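Home | Sofas | Armchairs | Cushions | Covers & Fabrics | Care | Contact

Laneo Sofa, Light Gray

The Laneo is an upholstered sofa for living rooms and family rooms. Seat and back are covered in the same light gray fabric. The back cushions have rounded corners and a soft front edge. Item 107 is the gray version with gray back cushions. Yellow accent cushions are sold separately.

Seat and back

The seat sits on a slatted base with a foam core and a thin fiber layer on top. The fiber layer gives a little under light loads; the foam carries the weight. Seat depth is 92 cm including the back cushions. Without the cushions the seat can be used as a day bed for one adult.

The back cushions are loose and can be turned. Turn them every 8 weeks so that both sides wear evenly. After turning, press the corners in by hand to restore the shape.

Everyday use

The seat fabric is a flat weave and is intended for normal household use, including laundry left on the seat for sorting. Sports jerseys, shirts and other light clothing can be placed directly on it. Before putting down items with zippers, hooks or hook-and-loop tape, close the fasteners. Do not leave damp clothing on the seat. Strong reds and dark blues can transfer dye to light gray fabric when wet, and dye transfer is not covered by the warranty.

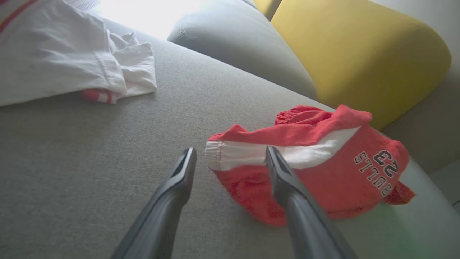

Accent cushions

The Jitpraphai cushion in mustard yellow is made to stand against the Laneo back. It has rounded corners to match the gray back cushions. The cover is removable and closes with a concealed zipper. Wash the cover inside out at low temperature and dry it flat. Do not wash the filling.

Cleaning

Vacuum the seat with an upholstery nozzle on low suction. Brush lint and thread ends off in one direction. Blot spills with a dry white cloth, then with a cloth dampened in clean water. Work from the outer edge of the mark toward the center. The seat cover is fixed and cannot be machine washed.

Delivery and assembly

The sofa ships in two cartons. The feet are packed in the zippered pocket under the seat and are screwed in by hand. Allow 7 days before judging the seat firmness, as the foam is compressed for transport.

Replacement feet and cushion fillings are available through Erneo Spare Parts. Quote the item number from the label under the seat when ordering.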